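Asunto: Re: [manip-lista] Resultados con oclusión de cámara fija, segunda ronda
De: Wanda Sikora
Para: manip-lista

Hola a todos:

Respondo a Hazem entre líneas y añado lo que faltaba de la segunda ronda.

Hazem Mahrous escribió:
> He leído el resumen de mayo y no me queda claro cómo tratáis los
> fotogramas en los que la cámara fija no ve casi nada. ¿Los quitáis
> del entrenamiento o los dejáis? En Dilent los quitábamos con un
> umbral de área visible y la política mejoraba un poco, pero luego
> se quedaba parada en cuanto algo se ponía delante del objetivo.
> ¿Tenéis números separados para esos casos?

Los dejamos. En la primera ronda los filtramos igual que vosotros y vimos el mismo comportamiento: la política no había visto nunca una vista tapada y, cuando le llegaba una, repetía la última acción o se detenía. En la segunda ronda conservamos todos los fotogramas y añadimos una entrada de confianza por cámara, calculada con una red pequeña que entrenó Roman Śliwiński. La red no segmenta nada, solo devuelve un valor entre cero y uno que pondera las características visuales antes de la fusión con la cámara de muñeca.

Los números separados son estos. Hicimos 100 ensayos por variante, 50 con la vista despejada y 50 con la cámara fija tapada en algún momento de la aproximación. Con filtrado, 41 éxitos en vista despejada y 17 en vista tapada. Sin filtrado y con confianza, 40 y 33. La diferencia en vista despejada no me parece significativa. En vista tapada sí, aunque todos los ensayos son de la misma tarea (coger un cuenco de la mesa) y no me atrevo a generalizar.

> Otra cosa: ¿el umbral se calcula sobre la imagen entera o sobre
> la zona de trabajo?

Sobre la imagen entera en la primera ronda, y creo que fue un error. Hay fotogramas con más de 60 por ciento de la imagen tapada en los que el objeto sigue viéndose lo bastante bien para actuar, y el filtro los tiraba todos. Elżbieta Zieliński revisó a mano una parte de los descartados y los repartió en 9 grupos según qué quedaba a la vista. El grupo que más nos interesa es el de oclusión cercana y desenfocada con el objeto en un borde. La red de confianza le da valores intermedios — ni lo descarta ni se fía del todo — y es lo que queríamos.

Quedan dos problemas. El primero son las superficies translúcidas: dejan pasar algo de luz y la red a veces las toma por fondo. El segundo es que la confianza es un único valor por imagen. Leszek Wasilewska está probando un mapa de baja resolución, pero todavía no hay ensayos con el brazo.

Pego los casos que comento en la lista de siempre, con el nombre del grupo delante.

1. Oclusión cercana, objeto en el borde. Lo oscuro de la izquierda tapa casi toda la vista y el cuenco queda a la derecha, cortado, sobre la madera. El filtro de la primera ronda lo eliminaba.

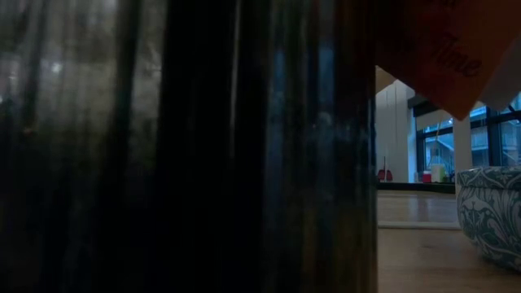 2. Oclusión total. Sin imagen en este mensaje. La confianza baja casi a cero y la política depende de la cámara de muñeca. Subiré ejemplos al repositorio cuando Elżbieta termine de revisar las etiquetas.

Un saludo,
Wanda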